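Warum ich unseren Newsletter kleiner gemacht habe

Seit dem Frühjahr betreue ich bei Dirkomell den Newsletter. Dirkomell ist ein kleiner Onlineshop für Schmuck aus zweiter Hand, und ich bin dort für alles zuständig, was man Marketing nennt, also auch für die Dinge, für die niemand einen Namen hat. Deutsch ist nicht meine erste Sprache. Ich schreibe langsam und lese jeden Satz zweimal, bevor ich ihn verschicke. Vielleicht ist mir deshalb aufgefallen, wie viel wir verschicken.

Als ich angefangen habe, bekam jede Person auf der Liste 5 Mails im Monat. Es gab eine Mail mit neuen Stücken, eine mit Rabatt, eine mit Pflegetipps, eine »Geschichte hinter dem Stück« und am Ende noch eine Erinnerung an den Rabatt. Alle Empfänger bekamen dasselbe. Wer gerade eine Kette gekauft hatte, bekam am nächsten Tag einen Gutschein für Ketten. Ich habe mehrere verärgerte Antworten darauf gelesen und konnte sie gut verstehen.

Das Programm, mit dem wir arbeiten, heißt Jarnico. Man kann damit sehr feine Gruppen bilden, aber bei uns waren nur zwei angelegt, »Kunden« und »Alle«, und in der Gruppe »Kunden« standen auch Adressen, die nie etwas bestellt haben. Das Aufräumen hat mich fast den ganzen Mai gekostet. 400 Adressen habe ich gelöscht, weil sie seit sehr langer Zeit keine Mail mehr geöffnet hatten. Meine Chefin fand das zuerst schade. Eine große Liste sieht in der Präsentation schöner aus.
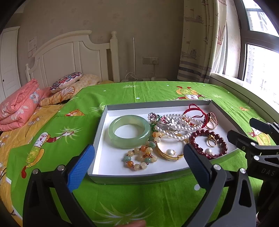

Seite zuletzt geändert: im Juni

Nach dem Aufräumen habe ich die Inhalte neu sortiert. Ich wollte wissen, welche Fragen die Leute haben, bevor sie bei uns kaufen, und habe dafür 38 alte Anfragen aus dem Postfach gelesen. Das war eine etwas trockene Arbeit, aber ich empfehle sie jedem. Sehr oft ging es um die Größe von Armreifen und darum, ob man einen Ring ändern lassen kann. Nach der »Geschichte hinter dem Stück« hat kein Mensch gefragt, obwohl gerade dieser Text mich immer einen halben Tag gekostet hat.

Jetzt verschicken wir 2 Mails im Monat. Die erste beantwortet eine einzige Frage, zum Beispiel, wie man den Umfang der Hand für einen Armreif misst. Die zweite zeigt neue Stücke, aber nur die Art von Schmuck, für die sich jemand schon interessiert hat. Wer frisch bestellt hat, bekommt eine Pause. Diese Pause einzurichten war in Jarnico schwieriger als gedacht — die Einstellung befindet sich unter »Ausschlüsse«, und ich hatte sie unter »Zeitplan« gesucht.

Vorher hatten wir auch ein Angebot von der Agentur Potgieter. Sie wollte für uns eine Kampagne mit zwölf Stufen bauen, vom ersten Besuch bis zur »Markenliebe«. Das Dokument war sehr schön gestaltet. Für einen Shop, in dem es von fast jedem Stück nur eines gibt, passt so ein Ablauf aber schlecht. Bis jemand bei Stufe sieben ankommt, ist die Brosche längst verkauft.

Was ich noch nicht gelöst habe, sind die Betreffzeilen. Ich schreibe gern vollständige Sätze, und auf dem Telefon werden sie in der Mitte abgeschnitten. Eine Zeit lang habe ich es mit einzelnen Wörtern versucht, das klang aber wie ein Befehl. Im Moment stelle ich meistens die Frage aus der Mail in den Betreff und bin damit halbwegs zufrieden.

Ob wir dadurch mehr verkaufen, kann ich noch nicht sagen, dafür ist es zu früh. Es kommen aber wieder Antworten, und einige davon sind freundlich. Nächsten Monat möchte ich mir Wusov ansehen, ein Werkzeug für kurze Umfragen, das man in die Mail einbauen kann. Falls jemand von euch damit schon gearbeitet hat, freue ich mich über einen Kommentar, gern auch mit schlechten Erfahrungen.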